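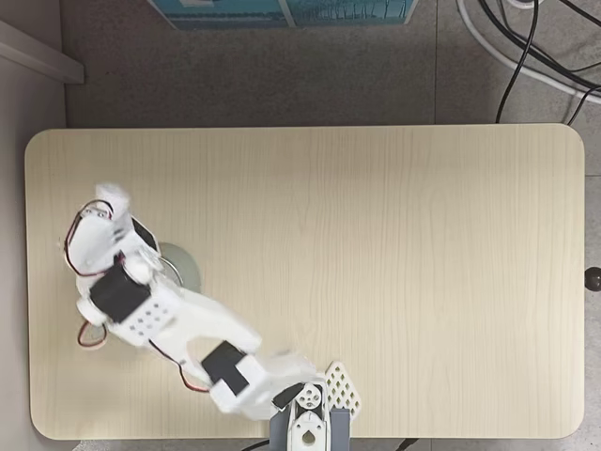

What does the Nundholm Tabletop Register cover?

It covers the tops of rectangular work tables: finish, color, grain direction, corner shape, edge condition, and surface wear. Legs, frames, and drawers are recorded only where they affect the top.

Version and maintainers

Release date: May 31, 2020
Maintained by: Rhonda Sandhu (records), Shirley Fraser (terms and corrections)
Format: comma-separated text, UTF-8, one header row
Records: 1,235
Columns: 11

Contents

tabletops.csv — the main table, one row per inspection
terms.txt — permitted values for finish, grain, corner, and edge
sites.csv — one row per site, with site code and room type
changes.txt — corrections made after the first release

A table inspected twice has two rows with the same top_id. Do not count rows to get the number of tables. Group by top_id first.

Columns in tabletops.csv

top_id: text, stable across inspections
site: code, matches sites.csv
inspected: year and month
length_mm, width_mm: whole numbers, measured at the longest points
finish: laminate, veneer, solid, painted, other
color: two words at most, for example "pale cream" or "dark gray"
grain: lengthwise, crosswise, none
corner: square, rounded, clipped
edge: free text, includes anything that projects past the rim
wear: 0 to 4

Notes on the terms

Finish describes the surface only. A wood laminate top is entered as laminate whatever the core is made of. If the finish could not be settled by eye, the value is "other" and the reason goes in the edge field. This is untidy, but adding a twelfth column would have broken the import scripts used at Trasbridge.

Color is judged under room lighting. A pale cream laminate can read as white under a bright lamp and as tan near the shaded end of the same top. Inspectors were told to judge the color from the middle of the table and to ignore soft shading near the sides. Entries from November are less consistent than the rest, and several were corrected by Shirley Fraser against a sample card.

Grain is recorded relative to the long side. "None" means no grain was visible at standing height. Faint grain lines still count as grain. Early rows used "vertical" and "horizontal", which depended on where the inspector stood. Those rows were converted where the direction could be confirmed and left blank where it could not.

Corner takes a single value. Tops with mixed corners are entered under the shape that occurs most often, with the exception written in the edge field.

Edge includes knobs, clamps, hooks, and similar parts that reach past the rim. A small dark round knob near the middle of the right edge, as on the cream top at the head of this file, is entered as "knob, dark, round, right mid". Left and right are given as seen from the side where work is done.

Wear scale

0 — no marks visible
1 — light marks, visible only at a low angle
2 — marks visible from standing height
3 — finish broken in at least one place
4 — finish missing or lifting over an area wider than a hand

Items that could not be moved were left in place during inspection. The surface beneath them was not graded.

Coverage

Records come from 16 sites. Dufour supplied the largest share, mostly laminate tops from training rooms and workshops. Round tables, folding tables, and kitchen counters are excluded. There are no outdoor tables.

Known problems

In 70 rows, length and width are swapped. They are listed by top_id in changes.txt and have not been corrected in the main file.
The Flurkitz rows have no wear values.
Rounded corners were not measured, so the corner field says nothing about radius.
Two inspectors used "cream" and "pale cream" for the same color. Treat them as one.

Suggested use

The register is suitable for comparing finishes within a site and for planning resurfacing. It should not be used to estimate service life — purchase dates were not collected.

Corrections go to Shirley Fraser with the top_id and the inspection month.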